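The Reading Corner: A Long Novel for Short Evenings

Hello again, readers! I finished the April pick three weeks early, which has never happened to me before, and I've been itching to talk about it ever since. So this month's item is longer than usual, and I'm only a little sorry.

The book is The Salt Road to Sallomden, the second novel from Zarkley Press, a tiny outfit that puts out 2 titles a year and seems to spend all its money on good paper. I picked it up on the strength of the cover (I know, I know) and then couldn't put it down through an entire weekend of laundry and half-cooked meals.

It follows a family of ferry keepers in the river town of Prosow, over four generations, and it's told backward. You meet the great-granddaughter first, as she's selling the boat, and every section after that takes you further into the past. I usually dislike this sort of thing. I like to know what's coming next, and I've given up on more than one prize winner for being too clever with its calendar. But the trick works beautifully here! By the time you reach the first ferry keeper, a stubborn young woman who can't swim, you already know which of her decisions will hurt and which will be forgiven, and you read her chapters with your heart in your mouth.

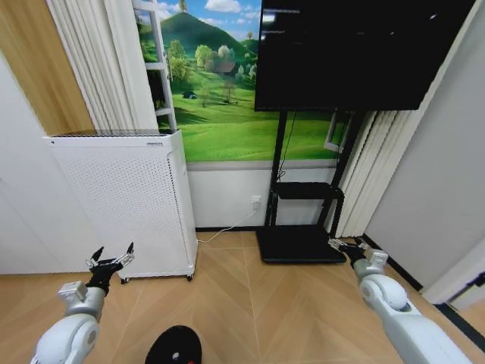 The middle section is the one people are going to argue over. It's a single chapter, 96 pages long, set on one night of flooding, and there isn't a break in it anywhere. Some of you will love that. I did, although I'd suggest starting it early in the evening with a snack within reach. The writing gets plainer as the water gets higher, and there's a scene with a piano on the upper deck that I've read out loud to everyone in my house, including the dog.

Do I have complaints? A couple. The brothers are hard to tell apart until one of them leaves for the city, and the letters between the sections go on longer than they need to. I'd also have loved a map. You can sketch your own from the first few chapters, and mine is now taped inside the back cover.

If you end up liking it, try the Maksymiv trilogy next. Same slow rivers, same big unruly families, much more shouting. It's close to 1000 pages all together, but the first volume stands perfectly well on its own, and I found my copy used with somebody's lovely penciled notes in the margins.

For next time I'm reading a collection of ghost stories set in railroad hotels, and so far the second story is the one keeping me up at night. Send me your own favorites in the meantime, especially anything told out of order. I'm suddenly a fan, and I need more of it on my nightstand!

Happy reading, and see you in the next issue.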